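I spent most of last evening at the county hearing on the new ballot drop box rules, and wow, it ran long! The plan would cut our boxes from 40 down to 6, all of them indoors. Mirsad Perić brought a petition with 277 signatures against it, and the clerk took it without a word.
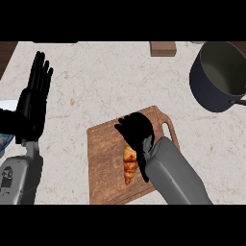 What bugs me is the timing. The draft only went up in August, and folks out on the Delić side of the county would have to drive a long way to drop off a ballot (I clocked it myself - no fun). Written comments are still open, so please send yours in. I mailed mine this morning.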